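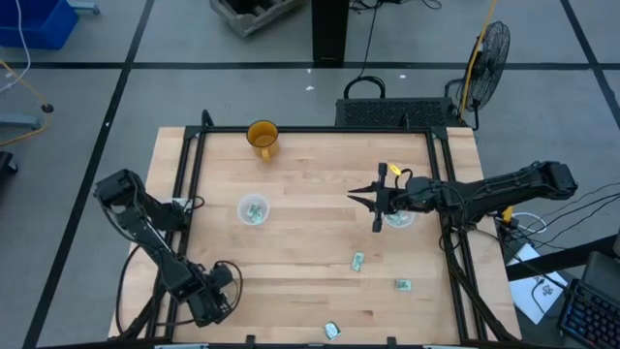 Somebody wrote in, before this page was even finished, to say that sorting packets into bowls is what people do when they don't want to clean out the drawer. Fair. The drawer has been on the list since February.

Mugs and Packets: A Small Gallery

Posted Mar 21, 2021

Every shared table at Plarow collects packets. They arrive in coat pockets, in the bottoms of takeout bags, and now and then in a carton of 258 that was cheaper than buying eight. For a long time they lived in the drawer under the kettle, along with a tape measure and the manual for a toaster we no longer own. Then we discovered bowls.

The rule is simple enough to fit on a sticky note, and for a while it did. Packets go in the see-through bowls, one at each side of the table. The mug stays near the left-hand bowl. Anything else gets moved or gets adopted. The note has since fallen behind the radiator at our Flusdale address, where it is presumably still in force.

We tried lidded tins first, the Jeltex kind that stack. They looked very grown-up on the shelf and for two weeks not one packet went into them, as opening a lid turns out to be more work than most of us will do for a packet. Bowls have no lid. You drop the thing in and walk off feeling tidy.

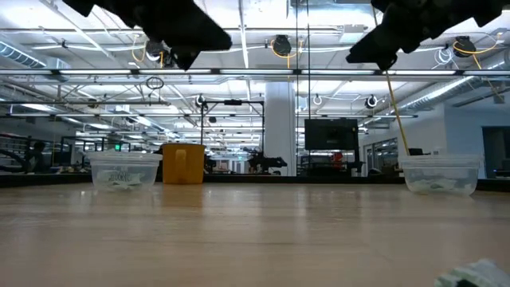 The amber mug and its neighbor, with the second container keeping its distance.

A word on the mug, which gets more mail than anything else we post. It's the color of weak tea whether or not there is tea in it – a great help to anyone who never washes up. We had four clear ones before it. They went wherever clear mugs go.

The butcher-block top has its fans too. It forgives crumbs, and its stripes are useful if you like things lined up, or like telling other people that theirs aren't. Hoekstra oil, two thin coats, and don't let anybody talk you into a third. I was talked into a third. It stayed tacky for 59 hours and kept a napkin as a souvenir.

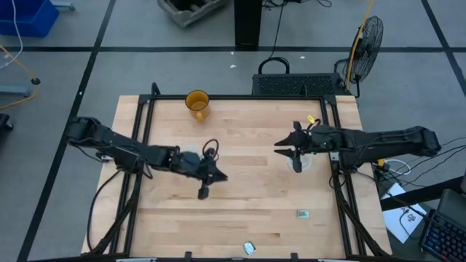

More From the Same Table

The drawer itself will get its own page once it closes properly. Until then, requests for the tape measure can be left in either bowl.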